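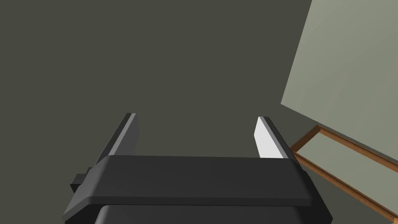
Figure 3. Rendered view: charcoal gripper housing, two parallel fingers raised.

3.1 Setting up your Jesmont monitor for dark grays

Good shadow detail is a joy to work with, and you can have it in a few minutes!

1. Turn on the monitor and let it warm up.
2. Close the blinds and switch off any lamp that shines on the screen.
3. Open Menu > Picture and set Brightness to 70.
4. Open the Sriwong test chart at full size. Raise Black Level one step at a time until the darkest two bars separate (it's a lovely moment when they do).
5. Choose Save to Slot 3.

Note: After a firmware update, check the chart again. Slots are kept, but Black Level may go back to its default.

Caution: Don't press on the panel while adjusting the stand. Hold the monitor by its outer edges.

For color matching across two monitors, go to 3.2.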